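Durkano: Teaching a Two-Armed Robot Kitchen Chores by Remote Control
Final project report, Stesville, Jun 10, 2019

3. Collecting the demonstrations

Our plan was to record 40 demonstrations in simulation, with one of us steering both arms through a pair of hand controllers. The plan gave this 15 hours. The plan was written before any of us had held the controllers.

Steering one arm is easy enough. Steering two is like patting your head and rubbing your stomach, except that your head is a dish rack. Most early runs ended with one gripper doing the job and the other drifting off wherever the operator's spare hand had gone.
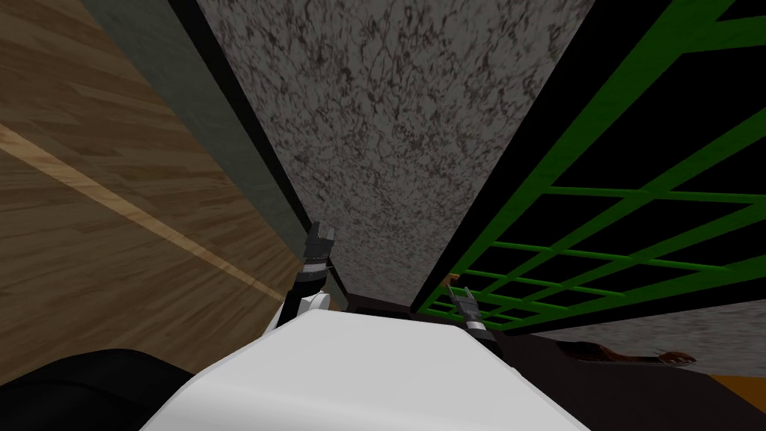

We changed three things after the first week. Motion was scaled down, so a big nervous twitch became a small nervous twitch. Each run started from the same pose, both grippers up. And the operator got a pause button -- by far the most popular feature we built.

Bristico, the tool we used for recording, cuts a run at 2000 steps. Slow operators hit that limit a lot. We kept only runs that finished inside it and threw out any where an arm touched the rack on the way in.

4. Training

The kept runs went into Manole, our learning code, with no cleanup apart from trimming the pauses. The first policy copied us faithfully, hesitation included. It would reach, stop, and think things over, exactly the way we did -- only without the thinking.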